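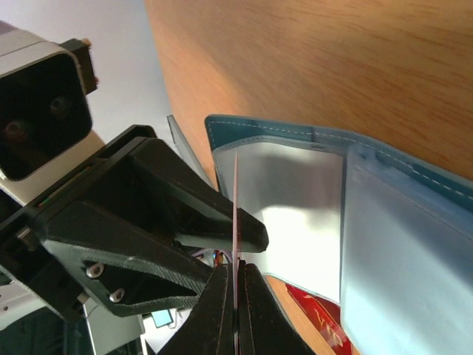

Figure 3. Blue-teal pouch with translucent panels and white stitching along the border, lying on the tabletop with a red packet partly under it.

4.2 Pouches and loose cards

The second group of items in the Wuka inventory covers small containers for flat things: pouches, wallets, sleeves and folders. Households in the Adams sample kept these in kitchen drawers and on hall shelves, and most owners used the same word for all of them. We follow Hlongwane's coding and call an item a pouch when it is soft, has at least one panel that lets the contents show, and can be opened with one hand. Items with a hard shell were coded as cases and are covered in Section 4.3.

Translucent panels came up often in the interviews. Owners said they chose them to find a card without emptying the whole pouch. In practice the panels were of limited help. Clouding and creases make print hard to read, and glare from a ceiling light can turn part of a panel nearly white. The effect can be seen in Figure 3, where the lower half of the left panel is very bright and the right panel is cloudy and slightly wrinkled at its upper corner. When asked to name a card through a panel of this kind, several owners gave up and took the cards out. We did not test whether cleaning the panels would have changed this.

Once the cards are out, the work changes. Owners spread them across the table, turned them to face the same way and only then began to sort.
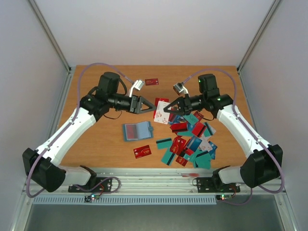 Spreading takes up a good deal of space, and the size of the clear surface had more effect on how people sorted than the number of cards did. Owners with a small table made one stack and went through it from the top. Owners with a larger table made several piles and moved cards between them. Both methods were recorded under the code SORT, with the number of piles noted separately by Mahlangu during the second pass in February.

Each owner was asked to put away the same set of 70 cards, supplied by us, using a pouch they already had. Of the 20 owners who took part, 8 put all the cards back in the order in which they had been sorted. The rest filled the pouch until the remaining cards would not fit and then left those in a pile beside it. Packets, receipts and other flat items already on the table were sometimes pushed under the pouch and found later, which we coded as COVERED. Owners did not count this as untidiness when asked.

Two points on coding should be noted. A pouch that was left open with cards inside was coded as stored, following the Brasent scheme. Cards left in a neat stack outside the pouch were coded as not stored, even if the owner said they belonged there.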